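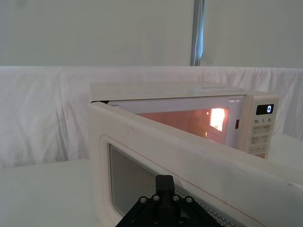
Steam cleaning a microwave, the quick way

Do this once a month, more if you reheat a lot of soup. No sprays, no scrubbing till your arm falls off.

What you need
Microwave safe bowl, a big one
1 cup water
2 tablespoons white vinegar, or half a lemon squeezed in
Wooden spoon or a toothpick
Two cloths, one damp one dry

Steps
1. Water and vinegar in the bowl. Put the wooden spoon in too - stops the water boiling over all at once. Don't skip it.
2. Full power, 3 minutes. Older or weaker ones need 5. Window should be fogged up.
3. Leave the door shut. 5 more minutes. This is the part that does the work, so go empty the dishwasher or somthing.
4. Bowl out with oven mitts. It's hot.
5. Turntable out, wash it in the sink with normal dish soap. Ring underneath too, crumbs live there.
6. Wipe the ceiling first, then sides, then floor. Dry cloth after.
7. Door last. Inside of the window, then the edges where grease collects. Don't soak the vents.

Stuck on bits
Baking soda and a little water, paste. Leave it on 20 minutes, wipe off. Never use steel wool or oven cleaner in there.

Smells
Small dish of baking soda inside overnight, door closed. Take it out before you cook anything! Burnt popcorn took me two nights, and Judit says coffee grounds work faster - havent tried it yet.

Unplug it before you do the outside.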